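Section 4. Setting up the paired hand grippers at a Storkum table

Written for Classide table crews by Cremilda Tavares. Checked at the table by Ratree Prasertsri, 2021-08-14. Replaces the single sheet that was taped inside the cabinet door and was wrong about the cables.

4.1 What this section covers

You have two hand grippers, a left and a right, and a table with a framed top. By the end of this section the grippers will be plugged in, zeroed, and reporting the same idea of "closed" that you have. The grippers have no motors. Your hands are the motors, which keeps the maintenance schedule short and moves most of the wear to your forearms.

Recording sessions are covered in Section 5. Please don't start one from here, however ready you feel.

4.2 Before you start

1. Take everything off the white board that the task doesn't call for. Coffee is never called for.

2. Wipe the board with a dry cloth. If it slides under the cloth, reseat it before going on. A board that moves for a cloth will also move for an elbow.

3. Check the left gripper and the right gripper against their entries in the Marinho log. They mirror each other well enough to fool you at the end of a shift, and the software will accept them swapped without a murmur.

4. Look over the fingers. Small chips at the tips go in the log. A finger that rocks when you push it sideways goes back to the bench.

CAUTION: Do not pick a gripper up by its cable. The connector will survive this several times, which is how the habit gets started.

4.3 Connecting

5. Run each gripper's cable along its own side of the table. Crossed cables will find each other, and then they will find your wrist.

6. Leave enough slack to reach the far edge of the board with your arm straight. Try it now, with each hand.

7. Plug in the left gripper first and wait for its line to appear in Marinho. Then plug in the right. If you do both at once, Marinho assigns the sides according to its mood.

8. Push each connector until it clicks. A connector that goes in silently is a connector that comes out silently.

Note: If only one line appears, unplug both, count to four, and begin again at step 7. Unplugging only the missing one feels more sensible and has yet to help.

4.4 Zeroing the fingers

9. Close the left gripper fully and hold it there. Press Set Closed.

10. Open it as far as it goes without forcing it. Press Set Open.

11. Repeat for the right gripper.

12. Close and open each one slowly and watch the reading. It should run from 0 to 79 and back without jumping. The top value is 79 because of a decision made before any of us got here. Leave it alone.

A reading that sticks partway usually means grit at the pivot. Blow it out with the hand bulb. Oil is not kept at the table, and anyone who brings some from home will be asked to take it back there.

4.5 The reach check

The reach check tells you whether the cables, the board and your chair all agree. We use a power strip for it: it is long, it comes with a cord to steer around, and it has a switch small enough to show up a lazy zero.

CAUTION: The strip must be unplugged from the wall for the whole of this check.

13. Lay the strip on the board at a slant, sockets up, with its cord led off toward the back edge.

14. Take a gripper in each hand. Bring the right gripper over the switch end of the strip and stop short of touching. Keep the left one open and to the side.

15. Hold still for a slow breath and look at the right gripper's reading. It may flicker by one. Larger swings mean you are squeezing.

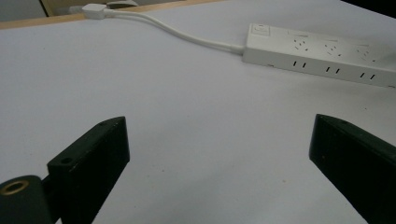
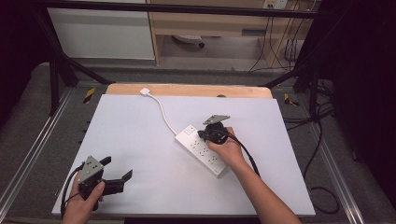
Fig. 4-1. Reach check with the power strip. First view: open fingers, nothing between them. Second view: right gripper over the switch end, left gripper open at the side.

16. Back both grippers away from the strip, then change over: left gripper to the switch end, right gripper open and waiting. The left side is where most people discover that they left too little slack in step 6.

17. Put the grippers down, stand up, sit back down, and repeat step 14 once. If your reach has changed, adjust the chair. The table has been measured and you haven't.

4.6 When it won't behave

Reading drifts while the gripper lies on the table. Leave it plugged in for 40 seconds and zero it again. If it still drifts, swap the cable before you blame the gripper.

Fingers close but don't meet evenly. Loosen both finger screws, close the gripper gently, and tighten them a little at a time, taking turns. Tightening one all the way first will give you the same fault facing the other direction.

Marinho shows the sides reversed. See step 7, which you skipped.

Reading jumps when you turn your wrist. The cable is pulling. Look for the place where it has gone under the board or under your own arm.

4.7 Upkeep

Wipe the fingers at the end of each shift. Dry cloth only.

Bench service is due every 2000 closings. Marinho keeps the tally and will remind you in orange, then in red, then by refusing to open. The next batch of replacement fingers comes from Fovby in October. Until then, report chips early and be kind to the ones you have.

Coil the cables loosely when you finish and leave the grippers closed. Sign the log with a name that can be read by somebody else.

Classide Table Handbook, Section 4 | Questions: ask Cremilda Tavares | © 2021 Classide | Back to top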